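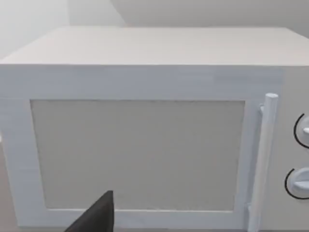 Notes from the Tetteh open day, Mosside, September. Typed up same evening, so forgive the state of it.

Dionysis Sotiropoulos had been on his feet since eight and it was gone three when I got him to sit down. He runs the kitchen work at Tetteh, has done for 2 years, and before that was in Doltham doing conveyor lines for a bakery. "Biscuits mostly. I can't look at a custard cream now."

What visitors got was a kitchen on a screen. Microwave, dish rack, sink, a couple of black robot arms. All of it simulated. You stood at the desk, took hold of the two hand controls and drove the arms yourself, ten minutes each, longer if the queue was short (it wasn't).

I asked if people felt let down that there wasn't a real kitchen. A few, he said. One man asked where the robot was and then asked again. "But give them the controls and they go quiet. You want the gripper to go left, it goes left, and then you've hit the rack. In a real kitchen I'd be sweeping up plates all afternoon."

The program is called Bokley. Same name for the kitchen and for the project, which confused me for a good half hour. I'd wrongly assumed Bokley was a person.

"No, no. It's a village. We had a meeting near there."

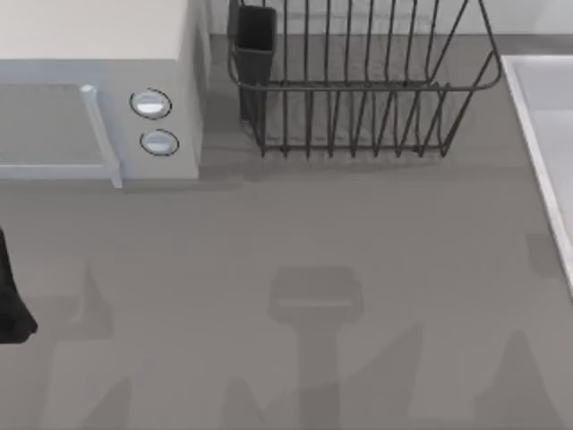
## The shadows

Most of my questions came from watching over people's shoulders. First one - why bother with shadows? There's a great smudgy arm shape lying on the worktop and it gets in the way of everything.

He was pleased with that. Leaned forward. "A kitchen has lights above and arms above, so the counter is going to be dark in patches. If you teach it on a nice clean counter then it meets its first shadow and thinks it's an object. Tries to pick it up, maybe. We had one version that was scared of them, it went round. Very polite. Useless."

So the shadows stay in. He says he'd like them worse, if anything, with somebody walking past the window. That's on the list for next year, along with a kettle.

Then the plainness of it. Grey counter, pale walls, no crumbs, no tea towel. Doesn't look like my kitchen. "It doesn't look like mine either. We started plain on purpose, and then we stayed plain because we were busy." Laughs. Clutter is coming, he says, though he wouldn't give me a month.

## Numbers, since I was asked to get some

They have 3,564 recorded runs so far, all done by people at the controls. A run is one go at one task: open this, lift that, put it there. They wanted 2,000 by the summer and got past that in the spring, mainly becuase the evening sessions at Mosside filled up. Around 600 have been thrown out. I said that sounded like a lot.

"It's people sneezing. People stopping to talk. Somebody puts the thing down perfectly and then knocks it in the sink, and you think, do I keep that? I used to keep it. Now I don't keep it."

Who does the driving? Staff, students, his brother-in-law once. He reckons the best hands they've had belonged to a retired dental nurse from Doltham who had never used a games controller. The worst were his own. He wouldn't be drawn on how bad.

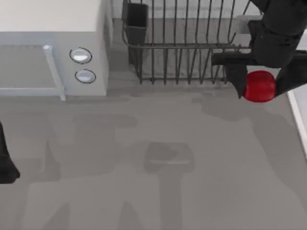

*One of the arms with the red fruit in its gripper, at the end of the dish rack.*

The red thing caused more argument in the queue than anything else. Apple or tomato. I asked him straight out and he shrugged. "For the gripper it's round and it's smooth. Call it lunch."

Round and smooth is harder than it sounds, apparently. Two flat fingers and a curved surface, so you've got hardly any contact, and if you close a bit high it squirts out downwards. A bit low and you scrape the counter. Half the visitors I watched lost it at least once and one girl of nine or so got it first go and handed the controls back as if that was that.

He talks with his hands, pinching the air. "You feel nothing, remember. There's no push back from these controls. You're doing it with your eyes only, so you need to see it from more than one side."

Hence the extra views, which I hadn't understood. One looks down over the counter, and there are close ones that ride along with the grippers, so a finger is always poking up at the bottom. People ignored the close ones to begin with. Then they'd get stuck and somebody behind them would say look at the other one, look at the other one.

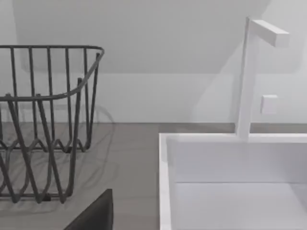
I had a go in the end. Spent most of my ten minutes trying not to tangle with the rack, all those wires, and never got near the tap. He says the rack is what he'd take out if he could take out one thing, thin bars are slow to work out and the arms catch on them. "But people have racks. What can I do."

Would he have one of these at home, a real one? Long pause.

"To wash up, yes. To put away, no. I like to know where my things are."

He had another group at half past and someone was already waving at him from the door. Next open day is in the spring, same place, up the stairs and past the bike store. Booking isn't needed but go early, the queue was down to the landing by two.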